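What I Keep in the Closet Now

Sep 2, 2019

When I moved to Tultstead I brought two suitcases, and one of them was only clothes. I was proud of this suitcase. In my home town my mother sewed for half of our street, so I grew up with the idea that a person must own something correct for every occasion. A wedding, a funeral, a visit to the bank. I had all of it, and in the first winter I wore the same sweater every day to the office.

I write this because last week I finally finished sorting my closet. I started in March, so you can see that I am not a fast person.

The beginning was a small disaster. I read a book from the library which said that I should put everything on the bed and keep only what makes me happy. I put everything on the bed. Then it was eleven at night, I was tired, nothing made me happy, and I slept on the couch. The next day I put it all back and did not touch it for a month.

My friend Stela Dinu gave me better advice on the telephone. She told me to take one kind of thing at a time and to begin with the kind I do not love. For me this was socks. After socks came T-shirts, then the winter things, and trousers I left almost for the end, because trousers are where I have my bad conscience. I buy them in a hurry and a little too long, and I always believe that I will hem them on the weekend.

I had 14 pairs. I know the number because I wrote it in my notebook, and I looked at it for some time. Of these I kept 6. The rest went to the second-hand shop on Morais Street, where the lady examines each seam with her glasses pushed up on her forehead and gives you a paper ticket. My ticket had the number 3681, and I still have it as a bookmark.

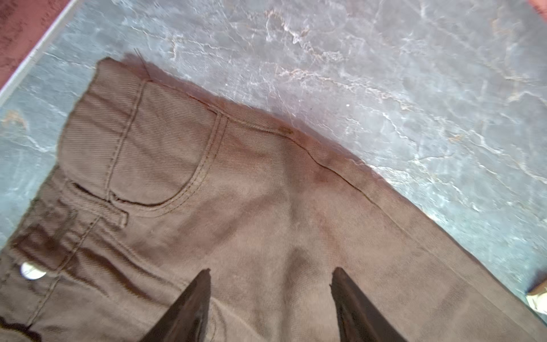
The brown-gray twill pair. These stay.

The rule I made for myself is simple. I try the thing on, I sit down in it, and I imagine walking in it to the bus stop with a heavy bag. If I am already annoyed in my imagination, it must go. My husband says this is not a scientific method. He has three identical blue shirts and one good jacket, so for him the question was never very interesting.

I also learned to repair a little better. My mother tried to teach me when I was a girl, but I was impatient and she was more impatient, and it ended with both of us in different rooms. Now I do it slowly in the evening with the radio. Topstitching is still difficult for me. When there are two rows close together, as on many pockets, I have great respect for the person who did it, and if one row opens I bring it to the tailor in Ceritz when I visit my cousin there. He charged me 16 dollars the last time, for a pocket and a zipper, and he also scolded me about my washing.

He was right about the washing. I used to wash everything after one wearing, with hot water, the way we did at home. Now I hang the trousers near the window overnight and I wash them cold and inside out. The dark colors look better than before, and the electricity bill did not complain either.

One thing I could not decide. There is a green wool coat from my aunt — too heavy, too wide in the shoulders, and with one button that does not match. I have not worn it since I came here. It failed my bus stop test immediately. I carried it to the door two times and two times I carried it back, and for now it hangs at the far end, behind the ironing board.

Next I have to do the kitchen drawer with the lids.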